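## 4. Findings: what happens to the bread

I went into this thinking I was studying generosity. By the second week I had mostly stopped using the word in my notes and started writing "timing" instead, which is less charming but closer to what people kept telling me. As laid out in Section 3, Magdolna Gulyás and I ate our way through 13 restaurants in Plundton and Idberg over six weeks, she with her tape recorder and I with a notebook that now smells permanently of garlic butter. We asked owners, servers and cooks about the bread basket: who decides it goes out, when it goes out, whether it costs anything, and what they think it says to the person who gets it.

### 4.1 The basket as a clock

Most of the earlier writing on complimentary bread treats it as a gift. A guest sits down, bread arrives, the guest feels looked after and maybe orders a glass of wine. I like that account and I believed it for years, mostly as a guest who likes bread. Servers told us something else. Bread, in their telling, is what you put on a table when you know you can't get back to it for a while. One server at Jonden (a bistro with a long room and a kitchen at the wrong end of it) called it "buying the corner," meaning the corner tables she couldn't see from the pass. If the bread was down, she had time. If it wasn't, she could feel them looking at her back.

This came up again and again, in restaurants that had very little else in common. A lunch counter that serves rolls with soup used them the same way as a white-tablecloth place with three kinds of flatbread and a little dish of salt. The bread marks the moment when the restaurant has admitted you're there. After that, people will wait, and before that, they mostly won't — or they will, but they'll be sour about it by the time the appetizers show up.

Magdolna had a stronger version of this. She argued, over several dinners and one very long bus ride, that the basket should be read as part of the floor plan. Rooms where servers can see every table send the bread late or skip it. Rooms with blind spots send it early. I resisted this and then went back through my notes and found she was mostly right, with the exception of Choi, where the room is tiny and the bread hits the table before you've got your coat off. The owner there said her mother would have been ashamed otherwise, and I didn't feel I could code that as architecture.

Surfaces matter a little too, at least to the way people talk about waiting. Guests in rooms with soft furnishings described a slow kitchen as "relaxed." Guests in rooms with hard ones described the same kind of wait as "chaotic," and several brought up noise before they brought up food. Metal ceilings and tube lights (Figure 1) belong to the hard end of that range, along with tile, bare brick and big windows. I'm not going to build a theory on it. We never measured sound, and I suspect a good half of what people call a noisy room is a hungry table.
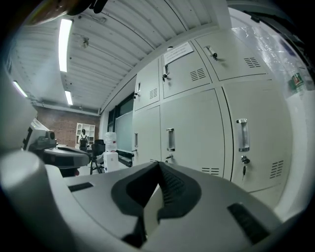
*Figure 1. Corrugated metal ceiling with fluorescent tubes. Photo: Magdolna Gulyás.*

### 4.2 Who pays, and who notices

The owners wanted to talk about money, of course, and I was happy to let them. Flour is up, butter is up, and the bakery that used to supply half of Idberg has stopped delivering on the days when restaurants there would most like it to. What surprised me was how seldom cost was given as the reason for a change that had already been made. Owners who had moved bread onto the menu as a paid item talked first about waste. They hated watching it come back. A full basket returned to the kitchen with one torn roll on top seemed to bother them more than any invoice did, and a cook at one of the older places told us he used to hide the returned baskets from his boss in the evening to keep the peace.

Guests noticed the price far more than they noticed the bread. When I asked people leaving a restaurant what they'd eaten, those who had paid for bread nearly always mentioned it, and those who had been given it nearly always left it out. "Oh, and there was bread," one man said when I prompted him, in the voice you'd use for "oh, and there was a door." He had eaten the whole basket! His wife told me so. Paid bread gets reviewed. People said it was worth it or wasn't, they compared the butter to butters they had known, and a couple of them asked where the loaf came from.

So charging for bread seems to turn it into food. I know how silly that sounds. Before there's a price, it sits in the same mental drawer as the water and the napkins, and nobody I spoke to judged a restaurant on its napkins. Once it has a line on the menu, it has to hold its own next to the soup. Several cooks were delighted by this. They'd been making decent bread for years without a word from anyone, and then it got its own price and a name with "cultured" in it and suddenly people were sending compliments back.

Servers were less delighted. The paid basket can't be used as a clock. You can't put it down to buy yourself the corner if the guest has to order it first, and by the time you've taken the order you've made the visit you were trying to put off. The server at Jonden told us that when they tried charging for a season, she began carrying olives out of her own sense of self-preservation. The kitchen didn't love that, and the olives are now an official thing, served in a very small bowl.

### 4.3 Behind the swinging door

I'd planned to keep the staff's own eating out of this paper. It belongs to a different project and I'm bad enough at finishing the ones I have. But leftover bread kept leading us there. In nearly every kitchen where untouched bread could be kept, it went to the people working: with the staff meal, or wrapped up for home, or eaten standing with whatever was left in the sauce pan. Two of the cooks we interviewed had strong feelings about the heel of the loaf, which both of them considered theirs by right of seniority.

Who gets to take bread home turned out to be a touchier question than who pays for it. Where there was a rule, the rule was usually old and usually unwritten, and new hires learned it by getting it wrong. At one Plundton restaurant the bread could leave the building only on Friday. I asked why and got four different histories of the rule, one of them involving a brother-in-law. At another, anything in a bag by the back door was fair game, and anything in a person's own space was off limits, even if it was plainly restaurant bread and everyone knew whose shift it had come from.

That last part stuck with me. Staff talked about their small private corners with real feeling: a hook, a shelf, a lock with its own key. Metal lockers of the ordinary kind, with vents in the doors and little keys hanging from the locks (Figure 2), came up in conversation much more often than I'd have guessed for a study about dinner rolls. Having a place to put the loaf was part of being allowed to take it. Servers without one tended to eat theirs on the spot or leave it for somebody else.

I don't want to lean too hard on this. We asked about lockers late, after people had begun mentioning them unprompted, so the early interviews say nothing on the subject either way. If I were starting over, I'd ask every restaurant where staff keep their things, and I'd ask it before I asked about money. Magdolna would like it noted that she suggested this in September.

What I can say with some confidence is that the bread has a second life and that the people making decisions about the first one seldom think about it. When an owner switches to bread by order, less comes back. That's the goal, and fair enough. The staff feel it as a small pay cut, though not one of them used those words with us. They said things like "we used to have toast." One dishwasher told me he'd gone back to buying bread at the grocery store and that it had put him in a bad mood for a month.

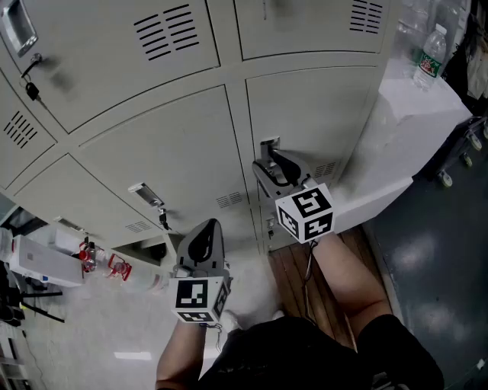 ### 4.4 Places that never had a basket

A few of the restaurants in our group had no bread service at all and never had. I nearly dropped them, and I'm glad I didn't, as they turned out to have baskets in everything but name. Choi's neighbor across the street sends out pickles. A noodle place near the Idberg station brings a cup of broth the moment you sit, and the owner's description of what it was for matched the Jonden server's account of bread almost word for word, down to the tables by the wall that are hard to see.

Chips and salsa do this job too, obviously, and so does a bowl of peanuts. The timing was what these places cared about. When I asked whether they'd ever thought of charging, the noodle man laughed and asked me what he was supposed to do with my first five minutes.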